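The Annual Return of the Lodging House at Wurkivberg

To the Board of Cesader Lodgings, from the Office of the Superintendent, Wurkivberg. For the month of August.

1. The Superintendent has the honour to report that the house remains open, that the roof is sound, and that the rent has been received from every room except Room 9, in respect of which the Board will recall its earlier correspondence.

2. The Board has asked why Room 9 is entered in the register as let when no tenant is named. The Superintendent can only repeat the position as it was found on taking up the post. The room is kept for a person who is expected. The bed is to be made each morning and the lamp lit each evening. The instruction is written on the first page of the house book, in a hand that does not appear again, and no later page withdraws it.

3. The Board has further asked what this arrangement costs. Lamp oil, linen and the carrying of coal came in the past year to 2140 crowns. The Superintendent accepts that this is a large sum for a room in which no one has slept, and has looked for savings. A smaller lamp was tried in the spring. On the second evening the other tenants came down to the office together and asked, very civilly, that the old one be put back. They offered to pay the difference. The offer was declined and the old lamp was put back.

4. The Board's inspector visited from Guthrie and stayed 2 nights. It was the inspector's stated intention to close the room. The Superintendent gave every assistance, handed over the key, and waited on the landing. The inspector went in at four in the afternoon and came out when the lamp was due to be lit, asking where the matches were kept. The written report, which the Board has, recommends a new hearthrug.

5. The hearthrug has been bought.

6. On the matter of the stairs, there are 135 of them between the street door and the top landing, and the Board has suggested that an expected person might more sensibly be expected on the ground floor. The Superintendent put this to the tenants at the quarterly meeting. The oldest of them, who has lived across the landing for longer than the register goes back, said that the window of Room 9 is the only one in the house that can be seen from the river, and that a person coming up from the Arus ferry in the dark would look for it. The Superintendent went down to the ferry that night to test the claim. It is correct. The light is small, but there is no mistaking it, and the walk home was a good deal shorter than the walk out.

7. Towels. The Board's circular requires each house to state what cloth is in use. The grey sort has been adopted. 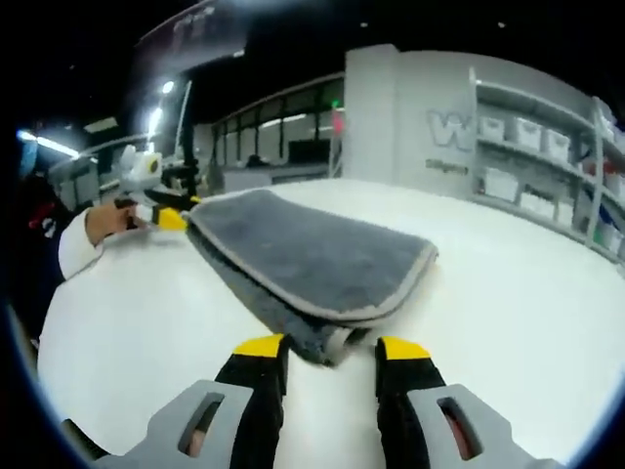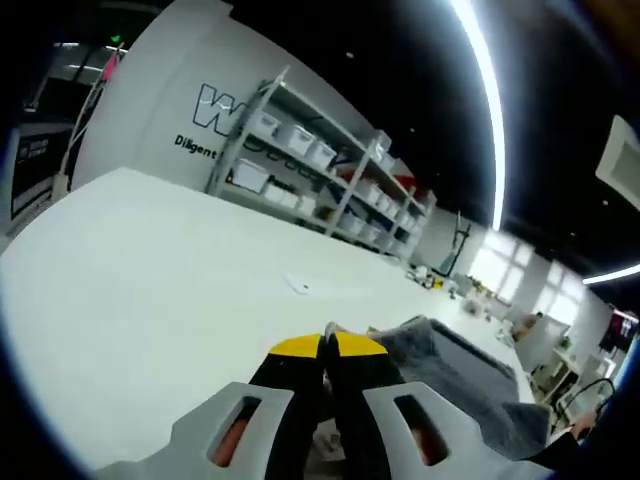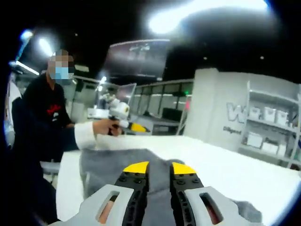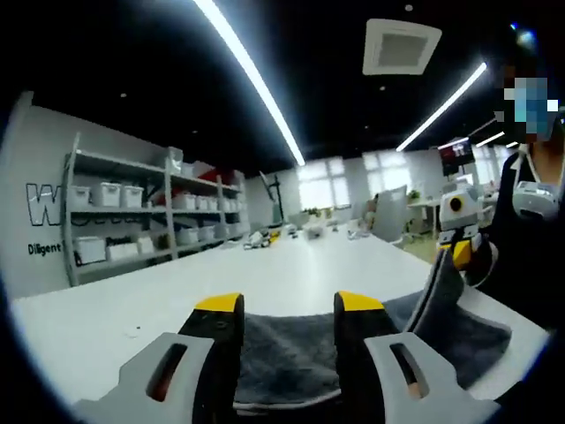
8. The Superintendent now comes to an event which falls outside the usual headings, and which is set down under this one for want of a better.

9. On a wet evening near the end of the month, at twenty past eleven, the street bell was rung. The night porter was at supper and the Superintendent answered. There was a traveller on the step with one bag, who had come off the last ferry and had tried two other houses without success. The traveller asked whether there was a room. It was explained that the house was full. The traveller said that this was a pity, as there was a light on upstairs and it had seemed worth asking.

10. The Superintendent considered the terms of the house book for some time — longer than was polite, given the rain. The book does not give a name. It does not give an age, a trade, or a date of arrival. It says that the person is expected, and that the person will have seen the light.

11. The traveller was shown up. Several doors were open along the landing, although the hour was late and the tenants are as a rule early sleepers. Nothing was said. The bed was already made, and the fire had been laid that morning as on every other morning. The traveller remarked that somebody had gone to a great deal of trouble, and asked whether the room was being kept for anyone.

12. The Superintendent replied that it had been.

13. Room 9 is accordingly let at the ordinary rate, the first week being paid in advance. The sum is enclosed. The Board will wish to strike out the allowance for lamp oil, and the Superintendent has no grounds on which to object.

14. It should be recorded, however, that the tenant of Room 9 came down on the third evening to ask whether the lamp might be left in the window after all. There had been talk at breakfast of the last ferry, and of people walking up from it in the dark. The tenants have again offered to pay. The Superintendent requests the Board's guidance, and in the meantime has ordered oil for the winter.

27 shares | 3 comments

ferrybell
I read paragraph 12 twice. Very nicely done.

Marrowfield
Did the other tenants know all along, do you think? The open doors made me wonder.

quietlandlord
As someone who has written a good many reports to a board, the hearthrug made me laugh out loud on the train.

Contact the editors | All stories copyright of their authors | Back to top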